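Natov Workshop Notes: What to do when the gripper stalls on a memory module

Written by Beca Probert, 3/14/22

These notes are for people who run the disassembly cell and already know how to jog the arm by hand. I write them after the fault we had with the memory removal step, when the arm stopped in the middle of a pull and the first operator pressed Resume. Please do not press Resume. The module was pulled crooked, one latch broke and the motherboard was bent enough that we had to throw it away. The arm was not damaged, but it could have been.

The fault is shown on the pendant as code 275, "grip force not confirmed". It means the fingers closed and the controller did not receive the force it was waiting for. In our cell this has two usual causes. Either a finger tip is touching something before it arrives at the part, or the fingers hold the part too low and the linkage can not close as far as the program expects.

Before you touch anything

Press the stop button on the pendant, then the one on the fence. Wait until the status light becomes steady. Only after this you may open the gate. The gripper keeps its last force when the arm is stopped, so keep your fingers out of the linkage, also when it looks relaxed. I know a person at Risar who had a bad pinch in this way, and his gripper was smaller than ours.

Write down the step number and the position from the pendant now. When the arm is moved, you can not get them back.

Step 1. Look where the finger tip is

Put the lamp on the side, not from the top. From the top the gripper makes its own shadow and you see nothing useful. Look along the fingers to the tip and check what is near it: a board edge, a bracket, a drive cage. 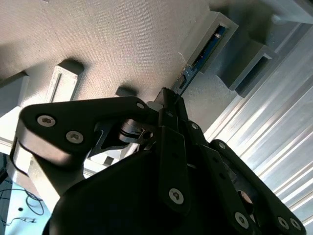
A tip that only touches a surface lightly can already be enough for the fault, because the controller adds this contact to the approach. If you are not sure, slide a piece of thin paper between the tip and the surface. If the paper does not pass, there is contact, and you must back away before you do anything else.

Step 2. Back away in the tool direction

Switch the pendant to manual and choose tool coordinates. This is the place where most mistakes are made. In base coordinates the "up" button moves the arm straight up from the table, but the gripper is nearly always tilted, so the tip goes sideways into the board. Set the speed to 3 percent and move back in small touches. Stop after each touch and look again.

If the fingers are empty, move back until you have a free hand's width and go to step 4.

Step 3. If the fingers are holding a module

Do not pull and do not open the fingers yet. Check both ends of the slot first. If the slot has a latch at an end, it must be fully open. A half open latch holds stronger than you would believe.

Look also from which side the fingers come, and how high on the module they are. When they close near the base, they can take the edge of the slot together with the module, and then any movement goes into the motherboard. 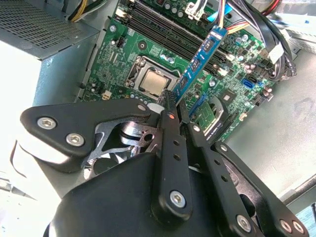 Now reduce the grip force on the pendant in small steps until the setting reads 8, and wait a moment. The module should stand by itself. Then open the fingers fully and back away as in step 2. If the module moves together with the fingers, stop and call me or the shift lead. Never help with a screwdriver between the fingers.

After the arm is away, take the module out by hand, with the wrist strap on.

Step 4. Check the gripper

Move the arm to the service position and take away the air or power according to the card on the fence. Try each linkage screw with the hex key. In our fault one screw on the outer link was loose, and the tip was standing a little to the side. We use the Overgaard thread lock on these screws. Let it dry for 9 hours, even if the production is waiting.

Step 5. Teach the point again

Load the Plorkwood test program with a scrap computer, never with a customer's one. Teach the approach point higher on the module than before and keep the old point in a comment. Run the step slowly, with your hand on the stop button, until it goes through without the code.

Then clear the fault, write it in the log and sign. The new latch check will be part of the program in April. Until then the operator has to look at the latches before each tray.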